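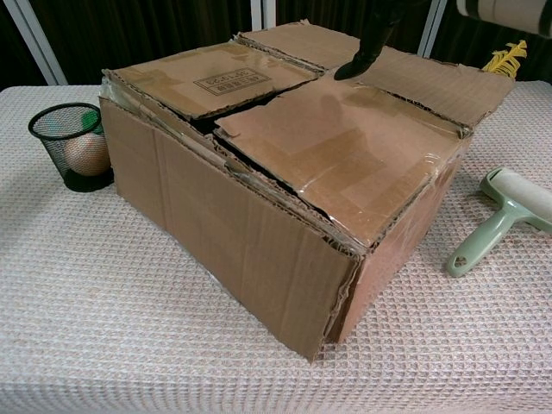

引っ越しの荷物を一年かけて減らした話

読了時間:4分

去年の11月に今の部屋へ越してきて、段ボール箱がそのまま廊下に積まれた状態で冬を越した。前の部屋より収納が狭いことは契約前から分かっていたのに、荷物を減らさずに運んでしまったのがまずかった。春になってもまだ箱の横を体を斜めにして通っていたので、さすがに片付けることにした。だいたいのところが終わったので、やったことを順に書いておく。

開けていない箱から手をつけた

最初は、すでに開けて中途半端に中身が減っている箱から片付けようとした。これは効率が悪かった。よく使うものと使わないものが混ざっていて、一つ取り出すたびに置き場所を考えることになる。二週間やって、箱は一つしか減らなかった。

そこで順番を変えて、越してきてから一度も開けていない箱を先に開けた。半年近く開けなくても暮らせたのだから、中身の大半はなくても困らない。実際、出てきたのは古い延長コード、前の前の職場でもらった資料、使いかけの便箋、電池の切れた目覚まし時計などで、迷ったものは少ない。資料は紐で縛って古紙の日に出した。延長コードは根元の被覆が硬くなっていたので、市の分別表で調べて小型家電の回収に持っていった。

本は冊数を決めた

一番かさばっていたのは本だった。棚は幅が95センチ、四段で、これ以上増やす場所はない。面白いかどうかで選ぶといつまでも終わらないので、残すのは100冊までと先に決めた。

やり方は単純で、床に全部出して、残したい順に棚へ入れていく。100冊になったところで終わり。最初の60冊は早い。背表紙を見ればすぐ手が伸びる。そこから先が遅くて、同じ作家の本をどれだけ残すかで止まったり、途中まで読んでやめた長編を手に取って読み始めたりした。結局、長編は一冊も残していない。図書館に全巻そろっているのを確認してから手放した。

文庫と大判の本を同じ一冊と数えるのは不公平なのだが、棚に入ればいいことにした。料理の本は別枠にして台所に置いている。数え方としてはずるい。

手放した分は、駅の向こうの古本屋バレラに持ち込んだ。Barreraと綴るそうで、店主に由来を聞いたら、前の店の看板をそのまま使っているだけだという。値段がついたのは半分ほどで、残りは店先の無料の棚に置いてもらった。次の週に前を通ったら、私の出した園芸の本はなくなっていて、旅行ガイドは全部残っていた。版が古いので仕方がない。

食器は使ってから決めた

食器は頭で考えても決まらなかったので、全部洗って棚に出し、使ったものから手前に置くようにした。一か月たって奥に残っていたものを手放した。客用のつもりで持っていた小鉢の揃いは、そのあいだ一度も使わなかった。代わりに、欠けている茶碗を毎朝使っていることに気がついた。これは新しいものに買い替えた。減らすつもりで買い物をしているのは変だが、欠けた縁が前から気になっていた。

小鉢はイングリッド・マフムードさんが引き取ってくれた。以前、陶芸教室の後片付けで一緒になった人で、今は隣の駅に住んでいる。取りに来てもらったついでに夕方まで話し込んで、その日は何も片付かなかった。

衣類は季節を一つ待った

服は急いで捨てると後悔することが前回の引っ越しで分かっている。寒い時期に薄手の上着をまとめて処分して、春に着るものがなくなった。だから今回は、その季節に着る機会があったのに着なかったものだけを外した。冬物は三月の終わりに、春物はつい先週見直した。夏物と秋物はまだこれからになる。

ハンガーは同じ本数のまま増やさないことにしている。新しい服を一枚かけるなら、何か一枚外す。面倒なので、そもそも服を買わなくなった。

紙類は今も苦手

手紙、写真、領収書、取扱説明書。これが一番進んでいない。取扱説明書はほとんどメーカーのサイトで読めるので、型番だけ手帳に控えて処分した。領収書は確定申告に必要な年数を過ぎたものを細かく切って捨てた。手持ちのシュレッダーはすぐ熱を持って止まるので、途中から鋏でやった。

手紙は読み返してしまう。祖母の葉書は字が大きく、用件が一行で終わっているものが多い。「柿を送りました」だけの葉書もある。これは捨てる理由がないので、菓子の缶に入れて棚の一番下に置いた。年賀状は住所録に写してから、直近の二年分を残した。

写真はまだ分けていない。暗い写真や同じような写真を抜くだけでも半分になると思うが、始めると一日が終わるのが分かっているので、雨の続く日にやるつもりでいる。

箱そのものの始末

中身がなくなれば、次は段ボール箱が邪魔になる。うちの地域では畳んで紐で十字に縛って出す決まりで、粘着テープはできるだけ剥がす。送り状のシールは宛名が読めるので、先に剥がして別に捨てた。剥がれにくいものは表面の紙ごとめくれてしまうが、回収には差し支えないらしい。

しっかりした箱はいつか使うと思って取っておきがちで、私も前の部屋では押入れの半分を空き箱に使っていた。次に引っ越すときは業者が箱をくれる。荷物を送る用事も年に数えるほどなので、小さめの箱を二つだけ畳んで残し、あとは全部出した。湿気を吸った箱は虫がつきやすいとも聞くので、残した二つも梅雨が明けたら一度風に当てる。

廊下がまっすぐ歩けるようになって、掃除機をかけるのが早くなった。夜中に足の小指をぶつけることもない。ただ、空いた壁際に何か置きたくなってきたのは困ったことで、先日も細い棚の寸法を測ってしまった。買ってはいない。

次は夏物の見直しと、写真の整理。それから、ベランダの物入れに植木鉢が重なったまま入っているので、涼しい朝のうちに出して洗うことにする。

2021-06-22

お問い合わせ | © 2021 Nesemley | ページの先頭へ戻る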